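Renting an Arm by the Month

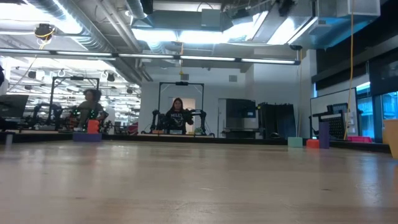 Coloured blocks on the near table, two workstations with arms behind.

Garklow will rent you a pair of robot arms, an overhead frame and a service called Serkinance, which promises to turn your staff's fiddly handwork into something a machine can copy. I signed up for the trial in February. Like most people who sign up for things in February, I had hopes of becoming organized.

The brochure leans on the word "effortless". I would like to meet the person who wrote it and have them stack blocks through a robot arm for an afternoon. My first tower took 8 tries. A toddler would have finished, knocked it over and asked for a snack.

Still, I came away liking the thing, which annoyed me. The arms are well behaved. The frame goes together with one hex key and a modest amount of swearing. Set-up took us some 3 hours, and the manual reads as though it was written by somebody who had met a customer. When I phoned the help line, a human being picked up and knew which cable I meant.

My quarrel is with the pricing. The base plan covers 2 stations. Storage for your recordings is extra, and so is getting them back out again, a fee listed under "Courtesies". Jacquet, the nearest competitor, charges more per month and then leaves you alone, and I have come around to seeing that as a luxury. Nakia is cheaper than both, but its colour-coded menus defeated me before lunch.

There is also the matter of what you teach it. Garklow starts everyone on blocks, and blocks are a fair place to start, but my shop packs jars of chutney. I asked when we might move on to glass. The answer was 4 weeks, with a cheerful note suggesting more blocks in the meantime.

Would I keep it? For a small shop with patient staff and a spare bench, yes - on the annual plan, after reading the page on Courtesies twice. Mine renews next month and I have not cancelled. The chutney is still packed by hand.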